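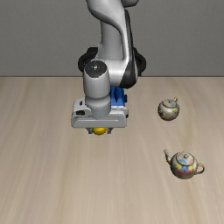

Corkico Rovers supporters board > Women's team > That second half

stinda_end_4
Posted 11:52 pm

I have calmed down enough to type. We were 2-0 up at the break and playing the best soccer I've seen from this team since the move to the new ground. Then we came out for the second half and defended our own box like it owed us money. Final score 2-2, and the Daltent fans sang all the way to the parking lot.

Can somebody explain the substitutions to me? Slowly.

offside_again
Posted 12:07 am

Number 13 was limping before halftime. She had to come off. I don't love who came on, but what did you want, a goalkeeper on the wing?

stinda_end_4
Posted 12:11 am

At that point, yes.

WestTerrace
Posted 12:20 am

Limping is generous. She got kicked, she walked it off, she sprinted back to cover a corner two minutes later. I was right by the touchline. The coach had that change planned all week, and you could tell from how fast the board went up.

offside_again
Posted 12:26 am

You could tell from how fast the board went up. OK. Great work, detective.
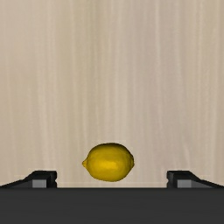

My bigger problem is the midfield anyway. Once Daltent pushed their fullbacks up we had no way out. Every clearance went straight to their number 4, who had time to bring it down, look at the view and pick a pass. We did the same thing against Tănase in April and got away with it, so I guess we filed it under tactics.

halfway_liner
Posted 7:40 am

Morning. I see we're all doing well.

I'm going to be unpopular and say a point is fair. Daltent are a good side. They were awful for 40 minutes and we took our chances, then they stopped being awful. Second goal against us was a great header and I'd be posting it everywhere if it was ours.

WestTerrace
Posted 7:58 am

It was a great header because she was standing alone. I've had less room in my own kitchen.

halfway_liner
Posted 8:03 am

Her marker slipped. Watch it again.

WestTerrace
Posted 8:05 am

I will not be watching it again.

stinda_end_4
Posted 8:31 am

Watched it again. She did slip. I take back one of the things I yelled, which leaves plenty.

Still don't agree that a point is fair. If you're two up at home you win the game, I don't care who it is. Last season's team would have kicked the ball into the river and gone home happy.

offside_again
Posted 8:44 am

Last season's team finished below Tănase.

stinda_end_4
Posted 8:46 am

With a clean sheet at home to Daltent, though.

halfway_liner
Posted 9:15 am

Anyone driving to the June game? I have room for two if you chip in for gas and don't bring up the substitutions.

WestTerrace
Posted 9:22 am

I'll take the bus.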